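Gripper back on the bench at Eltstead

21/05/2019

The hand-held gripper at Siker's Eltstead site is working again after a pin in the left finger linkage came loose. Second one this spring. Kazuhiro Takeda, who looks after the unit, swapped the pin and put new pads on both fingers while he had it apart. Job took a morning, mostly waiting on the part from Cormier.

Pads had done 2262 grips. They're ment to be changed at 900.

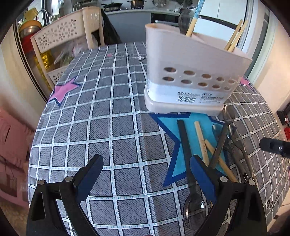 Takeda now wants the pins checked every 100 grips, and the screws too. A dab of thread lock, no more then that. "If you can feel play with your thumb, stop and call me," he said. Old pads go in the bin, not back in the drawer.

After the swap the fingers get closed slowly, by hand, before anyone picks up cutlery with them. Then the zero is set again and saved. Skip the save and it's lost at power off.

Spare pins are on order from Gradis, box of 200, due July. Until then there are two left. Ask before taking one.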